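ok so a few of you asked how my neck is doing, and the answer is long, so, thread

quick recap for new people: over the winter my left arm started going numb from the elbow down, mostly at night. I blamed my pillow. Then I blamed my other pillow. By spring I couldn't button a shirt with that hand and my sister basically drove me to the clinic

the MRI said a disc at C6 was leaning on a nerve. Dr. Malik (Iqra Malik, she's great, ask for her if you're anywhere near Brenondale) said we'd try PT first and talk about surgery in October if my grip hadn't come back

the bill for the MRI was $2,388 before insurance, by the way. I paid 232 of it and I'm still mad about the parking 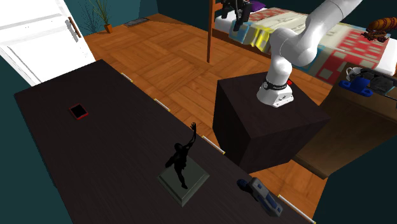 PT is where it got interesting! My therapist Ewan starts everybody with chin tucks, and I figured no way does something that silly help. Six weeks in, I'm sleeping through most nights. He also had me rethink the bedroom, so no more reading propped up on three cushions. If you've got a big patchwork quilt on the bed like the one up there, fold it and put it under your knees when you lie on your back, it takes a surprising amount of pull off everything (mine's heavier and uglier but it works)

stuff that didn't help me: the foam collar, the menthol patches, my uncle's inversion table (please don't)

still waiting on: full feeling in my thumb. It's kind of fuzzy, like when you've leaned on it too long. Dr. Malik says nerves are slow and to stop poking it with a pen cap

anyway if your hand is going numb at night and it's been more than a couple weeks, go get it looked at, I waited way too long. Next appointment's at 8 in the morning, ugh, will report back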